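Frade: two-arm block sorting in the Nastilwood shared workshop
Project report, November

Our proposal said two arms would sort blocks faster than one. We doubt that now. In 90 trials the arms mostly waited for each other, and our score of 86 leaves out the runs we stopped by hand. 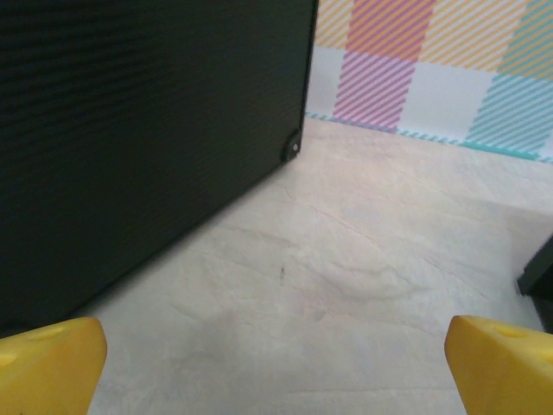

Figure 1. Wrist camera view, gripper open over bare floor.

The wrist view is narrow. With the fingers spread, a good part of it goes to the fingers and whatever wall is nearby - we kept 3,949 of these stills and would not call most of them useful.

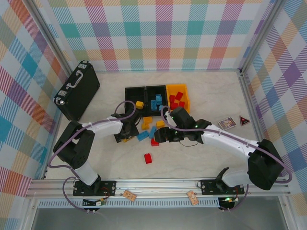

Figure 2. Both arms on the rail, with the divided tray and bricks.

Bricks between the two grippers caused the most trouble. Either arm could claim them, and our rule for who goes first was a guess. We would rerun it with one arm before believing any of this.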